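Sunday, October 25, 2020

Clocks, radiators and the back bedroom

The clocks don't change here until next weekend, but I have already started waking up an hour early for it, so this morning I was downstairs before six with nothing to do. I bled the radiators. The one in the hall had been cold at the top since last winter and I had been putting it off because I couldn't find the key. It was in the drawer with the birthday candles.

The house is 64 years old and the heating is younger than that, but not by as much as I would like. Last October I paid 136 dollars for a man from Navickas to come out and tell me the pressure was low. He topped it up in front of me and I watched how he did it, so this year I did it myself. The gauge has stayed where I left it.

The back bedroom is still the problem. It faces north and the window is original. I put a thermometer on the sill last week and it read 38 one morning, which explains the state of the geranium. Bianka Major, who lived here before us and still sends a card in December, told me they never slept in that room after Halloween. They kept apples in it. I have thought about doing the same, but we need the room for the desk now that I work from home four days out of five.

I got a quote for a new window from a place in Renbridge. It was more than I paid for my first car. The second quote was lower but they can't come until spring, so for this winter it will be the plastic film you shrink with a hair dryer. I used it in our old apartment on Gatemura Street and it was fine as long as you kept the cat off it.

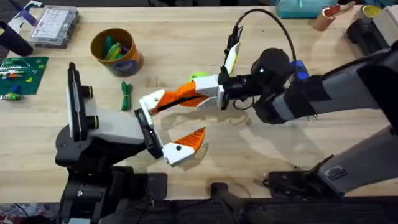 The other thing I did was hang the heavy curtains again. They came down in April for washing and spent the summer in a bag. One of the hems has gone, and I pinned it for now. They are a dull green and make the room dark by three in the afternoon, but with them closed you can sit at the desk without a blanket.

I also moved the bookcase off the outside wall. There was a line of mildew behind it, low down, and I wiped it off with vinegar. I left a gap of a few inches on the new wall so the air can get behind it.

Still to do before it gets properly cold: drain the outside faucet, find the other draft stopper, and buy 16 feet of foam strip for the back door. I'll get the strip on Tuesday when I'm in town anyway.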